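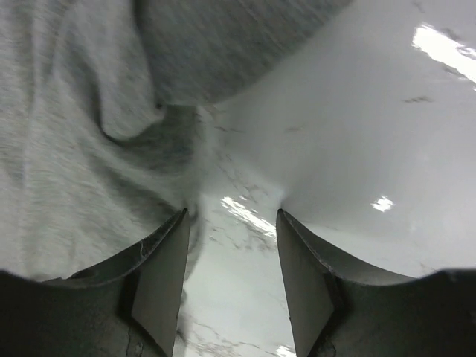
Tip 4: Teaching the arm to pick up soft cloth

Guide the fingers by hand for the first few goes, then switch to the remote. Bring them in low, at the edge of a fold – the flat middle of the cloth gives them little to pinch. Close slowly, lift straight up and stop before moving sideways.

On a shiny worktop, turn off any light that glares. Save each good run under its own name. Bevan kept 19 from his first 120 and deleted the rest.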